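The long way round the mountain

By Blagoje Jurić

Getting a phone signal in Dritirard used to mean a walk up to the chapel wall, where you could hold your handset over the valley and hope. When I first came here the whole village shared one copper line back to the exchange at Sovelar, and a heavy thunderstorm could knock it out for days.

Now there's a radio link, and I love it. A dish the width of a car tyre sits on the ridge at Bakalis, pointing across 13 kilometres of empty air to a second mast. From there the signal drops to a cabinet by the school and out to the houses. Video calls work – even at seven in the evening, when everyone is at home!

The clever part is how it copes with bad weather. Heavy rain soaks up high-frequency radio waves, so the link keeps measuring how much is getting through. When the signal fades it switches to a slower, tougher way of sending data, then speeds up again once the sky clears. I watched this on the engineers' screen during a downpour in March and was completely gripped.
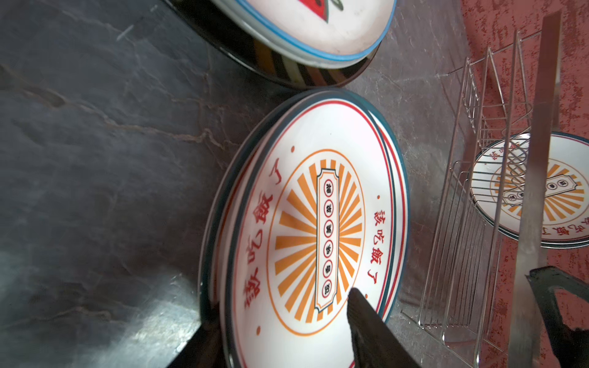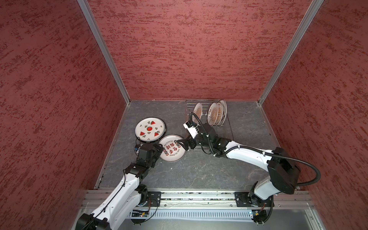
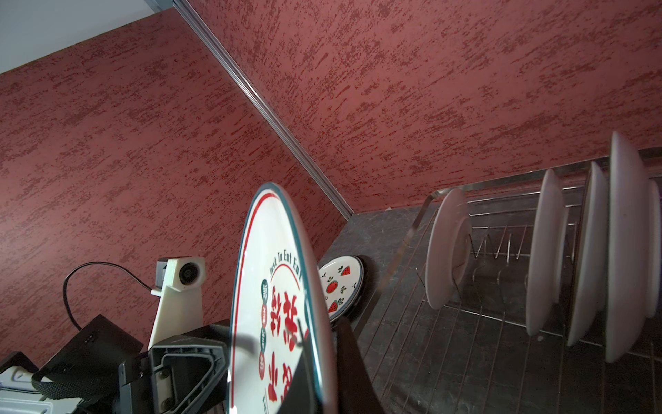 What comes next

Fandodari, the small firm behind the masts, wants to add a second path along the north side of the valley. It would need 2 more hops and a good deal of climbing, but if ice brought down one dish the traffic could go the other way round. The batteries at Bakalis already carry the site for 12 hours without mains power, and new solar panels should stretch that further.

I went up with the crew on their last visit. It took us over 11 minutes just to get the cabinet door open, the lock having frozen solid, and then came the lovely bit – a row of green lights, a faint hum from the fan, and the whole of Dritirard chattering away through a cable no thicker than my thumb.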